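Sachbearbeitung Ablage und Roboteraufsicht (m/w/d), Teilzeit oder Vollzeit
Clurbridge, Standort Perkutlow
14 Mal geteilt

Wir verwalten Unterlagen für Hausverwaltungen, Handwerksbetriebe und ein paar Vereine, die seit Jahren ankündigen, nun aber wirklich auf Papier zu verzichten. Bei uns im Haus lagern 308 laufende Meter Ordner. Seit April arbeiten humanoide Roboter in der Ablage mit, und seither ist im Büro manches anders. Die Ablage ist davon nicht kleiner geworden.

Wir suchen zum nächstmöglichen Zeitpunkt jemanden, der sich mit Akten auskennt und sich nicht zu schade ist, einer Maschine dreimal am Vormittag dieselbe Schranktür zu zeigen.

Was sich bei uns geändert hat

Früher bestand die Stelle zur Hälfte aus Bücken, Heben und Tragen. Diese Hälfte geben wir nach und nach ab. Dafür gibt es jetzt Tätigkeiten, für die wir noch keine schönen Namen haben: Greifversuche freigeben, Fehlgriffe notieren, Schränke wieder so einräumen, wie sie vor dem Versuch waren. Das Team nennt Letzteres "Rücksetzen", die Geschäftsführung nennt es "Prozessbegleitung". Bezahlt wird beides gleich.

Gekündigt wurde wegen der Roboter niemandem. Das steht auch so in der Betriebsvereinbarung, und zwar auf Seite eins, weil der Betriebsrat vorher kein Gerät über die Schwelle gelassen hat. Wer vorher in der Ablage war, ist dort geblieben oder auf eigenen Wunsch in die Kundenbetreuung gewechselt. Der Krankenstand wegen Rücken wird beobachtet, für Jubel ist es noch zu früh.

Ihre Aufgaben

- Akten annehmen, prüfen, beschriften und in Pledetti erfassen (unsere Ablagesoftware, man gewöhnt sich an sie)
- Aufträge an die Roboter vergeben und die Ausführung im Blick behalten
- Störungen protokollieren, gern in ganzen Sätzen - "hat wieder gesponnen" hilft der Technik wenig
- Alles einsortieren, was lose, verknickt oder mit Gummiband geliefert wird
- Rückfragen von Kunden beantworten, die ihren Ordner sofort brauchen und nicht wissen, wie er heißt

Das bringen Sie mit

- Eine kaufmännische Ausbildung oder mehrere Jahre Büroerfahrung
- Sicheres Deutsch in Wort und Schrift
- Geduld, auch mit Dingen, die keine Ohren haben
- Die Bereitschaft, den Notaus zu drücken, wenn Ihnen etwas komisch vorkommt. Niemand wird Sie danach fragen, ob das wirklich nötig war

Programmieren müssen Sie nicht können. Die Einweisung macht unser Technikpartner Hollis, sie dauert zwei Wochen und findet in der Arbeitszeit statt. Vorkenntnisse in Robotik schaden nicht, sie führen aber erfahrungsgemäß dazu, dass man auch noch den Drucker reparieren soll. 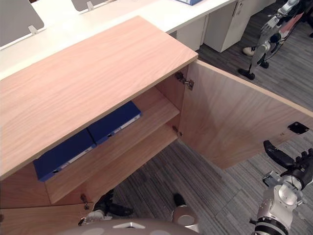
Arbeitsplatz Ablage, Perkutlow: zwei blaue Ordner im geöffneten Holzschrank, davor die Greifer.

Das bieten wir

- Unbefristeter Vertrag, bei Teilzeit ab 20 Stunden
- 30 Tage Urlaub, Gleitzeit ab 7 Uhr
- 100 Prozent Zuschuss zum Jobticket
- 2.000 Euro Weiterbildungsbudget im Jahr, frei wählbar, auch für Themen ohne Roboter
- Eine Kaffeemaschine, die von Menschen bedient wird und dabei bleiben soll

Über eine Zulage für die Roboteraufsicht verhandeln wir gerade mit dem Betriebsrat. Wir rechnen mit einer Einigung und der Betriebsrat rechnet mit einer höheren.

So bewerben Sie sich

Ein Lebenslauf und ein paar Zeilen dazu, warum Sie das machen möchten, genügen uns. Bitte per Mail oder über das Formular. Wer eine Mappe schickt, bekommt sie selbstverständlich zurück, muss aber damit rechnen, dass sie vorher zu Übungszwecken abgelegt wird. Zum Kennenlernen gehört ein halber Probetag in der Ablage, den wir vergüten. Geschlossene, flache Schuhe sind dabei Pflicht.

3 Kommentare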